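Brondlow Publishes Results of Two-Finger Gripper Trial

March 2025 – Brondlow has completed a comparison of two gripper controllers, Pito and Zheng, at its automation workshop. Each was run for 12 days on the same arm with the same two-finger gripper, for a total of 2,437 grasps. Molded plastic parts with curved surfaces made up most of the test set.

Pito dropped fewer parts. Zheng was faster to set up – up to 30 minutes per changeover.

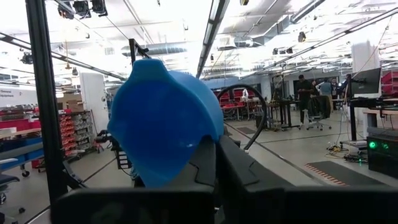
Joar Åberg of Cukero said that curved parts had been the hardest for his own line as well, and that he would like the trial repeated with worn finger pads before choosing either controller.

A second round is planned for August. Inquiries: Mireille Nasrallah, Brondlow.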